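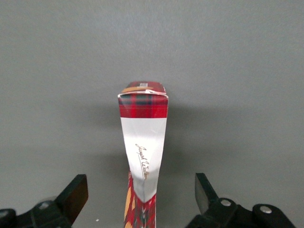
Pliken tall tartan gift box

2 min read

I've sold boxes in the Bremonport shop for 8 years and I still get a bit giddy when the tartan ones come in! It's a proper bright red plaid with thin lines of black, dark green and yellow running through it, and a white panel down the front with gold-brown handwriting across it on the slant (very swish, I think, with a big underline).

It's tall and narrow, so it's good for a bottle, a rolled-up scarf or a stack of shortbread if you wrap it first. I wouldn't put anything wide in it, you'll only end up forcing the top flap and then it never sits flat again. Corners do pick up wear if they get knocked about on a shelf. If you're fussy about that, say so when you order and I'll go through the pile and find you the smartest one.

We had 552 of these in June and I'm down to the last 100, with no more from Pliken until after Christmas. Up to 6 per order please. Collect from the Admont Street counter or I can post. The plain green Nyamweya box is the same price if you want something quieter, but go on, have the tartan.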